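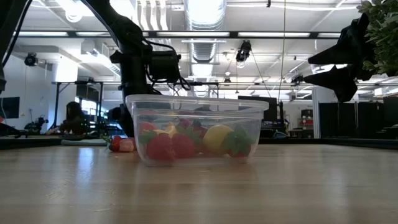
Toy strawberries and a lemon in a clear tub on the activity table.

Care of play food and small table toys
Guidance for playrooms, family rooms and toy lending collections
Issued by Hullow Family Services. Revised 2020-11-27.

Artificial fruit, sweets and similar small pieces are among the most frequently handled items in any playroom. They are also easily mislaid. The following advice applies to sets kept at our own centres and may be adopted at home without alteration.

Choosing a container

A clear tub is preferred to a bag or a lidded tin. Children can see what is inside before tipping it out, and adults can check the contents at a glance. The tub should be wide enough for a hand to reach the bottom and should stand steadily when half full. Food containers are suitable provided that they are no longer used for food. Mark the underside accordingly.

Do not fill a tub above the rim. Where a set has outgrown its container, divide it between two: larger fruit in one, and cherries, sweets and other small pieces in the other.

Washing

Hard plastic pieces should be washed in warm water with a little washing-up liquid, using a soft brush around leaves and stems. Rinse in clean water and shake each piece gently. Hollow fruit may take in water through the seam; squeeze it over the sink and leave it with the seam facing down.

Foam, fabric and flocked pieces should not be soaked. Wipe them with a well wrung cloth and allow them to dry overnight. Any piece which remains tacky after cleaning should be discarded.

Lay a folded cloth to one side of the table before beginning. It will serve for drying hands and for blotting pieces with awkward shapes. Pieces should be spread out singly to dry, with space between them – a heap will hold moisture for a day or longer. 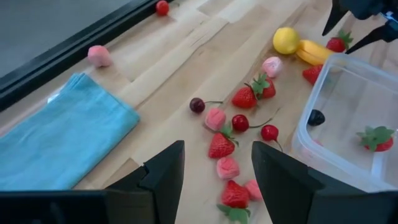

Fruit and pink sweets spread over the table, with a folded light blue cloth at the left.

Sorting and putting away

Return the largest pieces first. Bananas and other curved items lie best along the side of the tub, with round fruit placed in the middle. Cherries with stems should go in last, as the stems bend under weight and will eventually split.

Before closing the cupboard, look along the edges of the table and beneath it. Small round pieces roll, and they tend to come to rest against a frame or skirting board.

Safety

Cherries, small strawberries and imitation sweets are not suitable for children under three and must be stored out of their reach. Pieces resembling real confectionery should never be kept in the kitchen or beside genuine food. Loose leaves and cracked edges are sufficient grounds for removing an item from use.

The table

Varnished wood should be wiped along the grain with a damp cloth and dried at once. Scouring pads and abrasive creams are not to be used. Fine scratches may be left until the table is next revarnished.

Routine

Sets in daily use should be washed every 14 days, and those lent to families on each return. Lending sets are withdrawn for full inspection in June.

Enquiries concerning replacement pieces should be addressed to Laurinda Cordeiro, Toy Lending.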